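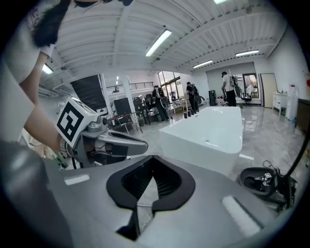 A handheld gripper with its marker cube on top, and the long white table with the cups in the room behind.

Jan 21, 2022

I have been meaning to write up my visit to the student robotics project at Zorivwood for a while, and I finally have my notes in one place (they were on the back of a parking receipt and two napkins, so bear with me). I drove over from Hinds, got lost twice on the Flelton side of the river, and still made it before the coffee ran out!

The project is part of a class, but it runs more like a club. Students come in when they don't have lectures, stay way too long, and argue happily about cables. The idea this year is to teach a robot to do small table jobs by having people do them first, holding the same kind of gripper the robot will have. You pick the thing up by the handle, you move a cup, you put the cup down, and everything your hand does gets recorded. Then you do it again. And again. They want 3000 good recordings before the spring demo in May, and when I asked how many they had, I got a look that told me to change the subject.

The room itself is much nicer than I expected. I had pictured a basement. Instead there's a mezzanine with a metal railing, tall windows at the back, and a gray tile floor so polished you can see the ceiling lights in it. In the middle is a long white table with rounded corners, and at the far end of it were four little dark cups in a row. That was the job: cups. I spent most of a morning thinking about cups and I was completely absorbed.

Each of the handheld grippers has two silver fingers, and the one I got to look at properly has a white cube on top with one of those blocky black-and-white square markers. I asked if it was a QR code and was told, very kindly, no. It's there so the software can work out where the gripper is and which way it's tilted. If your sleeve covers it, the recording is no good. I noticed a lot of short sleeves in January, and now I know why.

Some of the students also wear backpack rigs. One has a tall pole sticking up above it, and the person wearing it had to think about doorways in a way I never do. I asked if it was heavy and the answer was "you stop noticing after lunch," which I took as a yes.

Of course I wanted a turn. They set me up with a pair of grippers, one for each hand, and gave me the first cup. I'd watched people do this smoothly for half an hour, so I figured I'd be fine. I was not fine! You squeeze and the fingers close a little before you expect them to, and because you're holding the whole thing out in front of you, your wrist is never quite where you think it is. I tipped the first cup over, chased the second one along the table, and got the third standing where it was supposed to go. My recording was saved under a folder called "visitors," and I have my suspicions about what happens to that folder.

What I liked best was the talk between runs. There's a long-running disagreement over whether you should move slowly and carefully or at normal speed. The slow people say the robot learns cleaner motions. The fast people say nobody moves a cup like that at home and the robot will end up taking all day. They have split the recordings so they can compare the two, with 200 done each way so far for the cup task. I'd love to know who wins.

The money side came up too. The class gets a small budget, and the rest comes from a grant they share with the school in Zidham. The two teams meet for a friendly contest at the end of the year, same table size, same cups, 9 minutes on the clock. Zorivwood lost last time. I heard about that from several people, with different explanations.

If you want to go, visitors are welcome on open mornings, but sign up ahead through the class page. Parking is behind the building, and the entrance on that side sticks, so pull hard. Wear short sleeves or something you can push up past the elbow. I'm already down for the May demo and I've been practicing at home with kitchen tongs and an egg cup.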